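Siltivstead Tariff Panel -- data card

Hourly electricity use and spot prices for small firms in the Siltivstead supply zone, put together by Areti Tsolakis and Eirini Konstantinidis. The price file comes from the Motine exchange, which renames its columns whenever it gets bored.
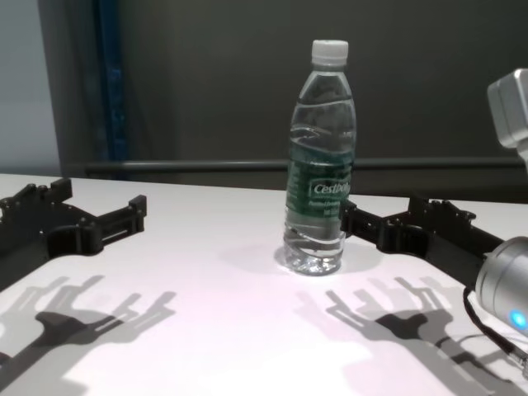
Water bottle with a green Cestbon label.

Files: readings, prices, and a notes file longer than either deserves.

Known problems
Meters from Dimitriou report every 60 minutes, except when they feel like four hours. Gaps are left blank. Version 2 filled them with averages, and we have apologized to the people who published on it. 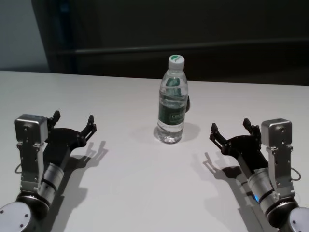 The October clock change produces one hour twice. Both are kept -- pick your favorite and say so in your methods.

License: free for research. Energy traders should write to Eirini first, preferably not on a Tuesday.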